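Home Articles Issues Authors Search

Dede Osei
21 March 2021

3.2 Litter on the floor and in the bin

The Besness survey logged 1494 discarded items across 39 rooms. Most were light: paper, film wrap, drink cans. Small rooms with one lined bin made up the largest group, and we treat them first.
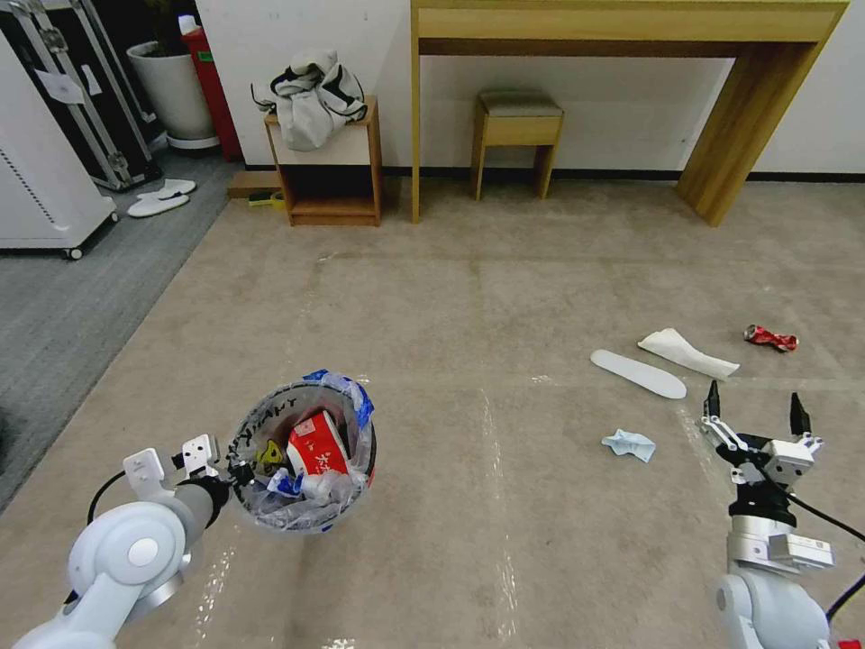
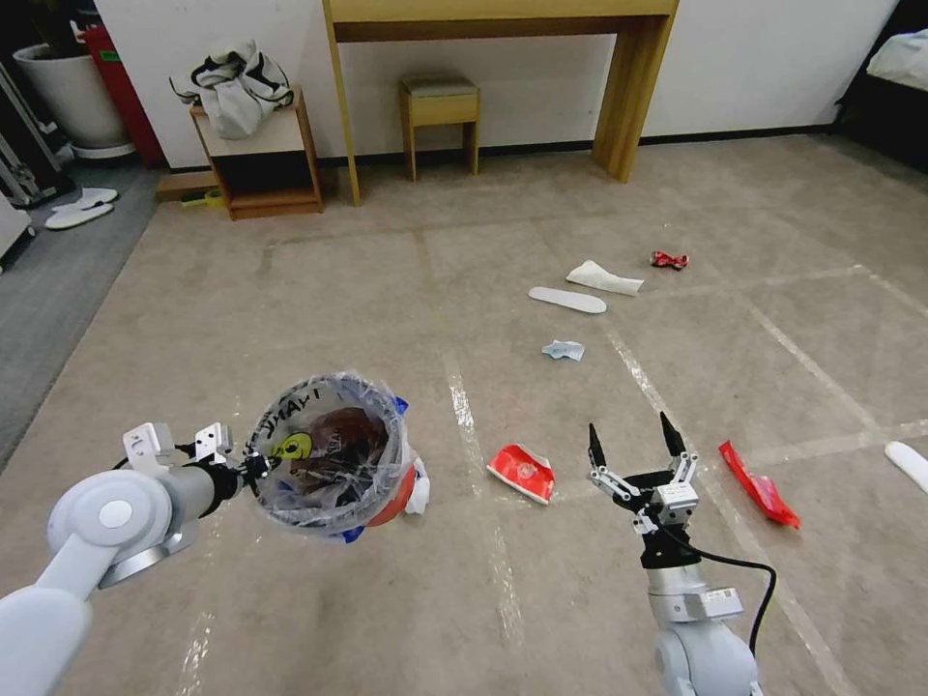 Figure 4. Lined bin with mixed waste, and litter still on the floor, including an insole and a crushed can. Console table and stool at the back in both views.

We sorted floor items by material, following the Leltum list. Crumpled tissue went under paper. Shoe insoles had no class of their own -- we put them with foam and textiles, along with small cloths. Bin contents were logged apart from floor items, and wrappers were entered one by one even when crushed together. Items under furniture were logged on a second pass in February, which added 198 entries. Another 33 could not be assigned to any class and are left out of Table 5.

Contact the editors | Copyright Daketti Papers | Back to top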